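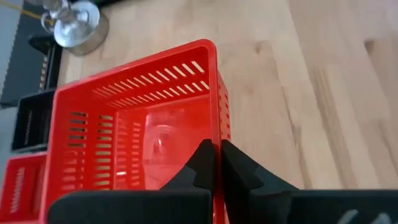 Why does the wrist pose jump when the gripper closes? Timestamps: the joint states get stamped on arrival at the PC and the tracker stamps at capture, so the filter is fusing two different moments and calling them one.

Friday, Trallcombe bench, started late

Carrying on from Hui-mei's note. She had the jump down as calibration, I had it down as slip, Ilir said clocks and we both ignored him. Ilir was right, buy him a coffee.

Task is the rim grasp on the red basket, one finger inside, one outside, then lift and place. Planner is fine. Approach is fine. Problem is all in the bit between "close" and "lift", where the estimated rim pose hops sideways and the lift planner replans off the hopped pose.

What I did this morning:

- logged both stamps side by side in the bridge node (arrival and device)
- gap sits at 6 ms when idle, goes to 130 ms when the close command goes out
- checked CPU, nothing. Checked network, nothing
- checked the gripper driver. It's a blocking read. Of course it is. Sits waiting for the force reply and everything behind it in the queue gets stamped when it wakes up

So all the joint states that pile up during the wait come out in a lump with nearly the same stamp. Filter sees a burst, thinks the arm moved very fast, drags the rim with it.

Fix, first go: moved the force read to its own thread, joint states use device stamp plus offset. Offset from Leen's sync script, the one in tools/, not the one in scripts/ which is old and has the sign the wrong way round. Lost half an hour to that. Can somebody delete it please.

Second go, after lunch: same but with a lock round the serial port, because without it the two threads talk over each other and the gripper reports a width of 400 and faults. The width limit check did catch it, good. Reset needs the power cycled, the software clear does nothing (known, see Hadi's page).

With the lock in, 3 runs, no hop in any of them. Not enough to call it done. Replayed last week's bags through the new filter settings as well and the old hop is still there, as it should be, since the stamps in the bags are the bad ones. Don't use those bags for tuning. I've renamed the folder BADSTAMPS so there's no excuse.

Perception, seperate thing: rim segmentation still picks up the slots. The fit wants one clean edge and the slots in the sides give it lots of little ones, all parallel to the rim, so if the top edge is partly behind a finger it snaps down to the slots and reports the rim too low. Tried:

- raising min segment length: helps, loses the rounded corners
- colour mask first: fine on the red, no use when we go to the black one
- depth edge only: noisy on the shiny plastic

Keeping the min length one for now, and freezing the rim estimate once contact is detected. After contact the finger positions know more about the rim than the camera does anyway. Anikó wants the freeze as a proper state in the behaviour tree, not a flag. Fair. Flag is in for today, TODO with my name on it.

Also the Mornevent planner build from Zurketico: don't update. New version changes the default for collision padding on attached objects and the attached basket then starts in collision with the table and every lift fails with "start state invalid". The message doesn't say which pair. Pinned the old one in the workspace file. Hadi is writing to them.

Left to do:

- longer soak of the stamp fix, overnight if the arm is free
- unit test for the bridge, feed it a delayed force reply and check the stamps stay spread out
- behaviour tree state for the freeze (me)
- check whether Nseir's cell has the same driver. Leen thinks yes. If so they'll have been seeing the hop too and probably blamed the calibration like we did
- put the queue length on the dashboard, would of saved us a week
- ask Hui-mei where the calibration from before her changes went, want to go back to it and see if the new one was ever needed

17:40. Branch is stamp-fix, pushed, not merged. Config on the bench PC matches the branch. E-stop is in, gripper powered off at the wall.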